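What's Inside an Office Desktop?
Project report, Hisville Technical Program, spring term

Our team picked old desktop computers because we wanted to know how much of one can be used again. The school in Dogar was clearing out 26 towers, and we got to study them for a whole term – way more fun than reading about it!

We started with the side panel. With the tower on its side everything is easy to reach, and we learned the parts fast: motherboard, drive cage, power supply, cables. The cables took us the longest. We labeled every plug before pulling it, and that saved us on rebuild day.

Memory was our favorite part. It's small, it's easy to test, and a good module can go straight into another machine. We logged 288 parts in our Pidik spreadsheet, and memory had the best reuse rate of all.

Open tower, side panel off:
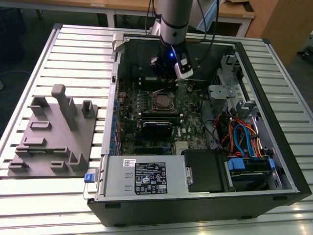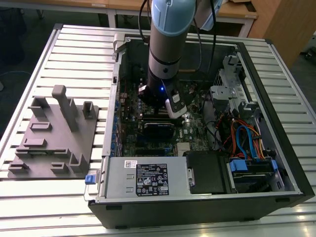 Next term we want to sort the drives, which we barely got to. We'd also like to weigh the scrap metal and compare it with the numbers from the Vumholm team – they have about 1,000 parts logged already, so we have some catching up to do!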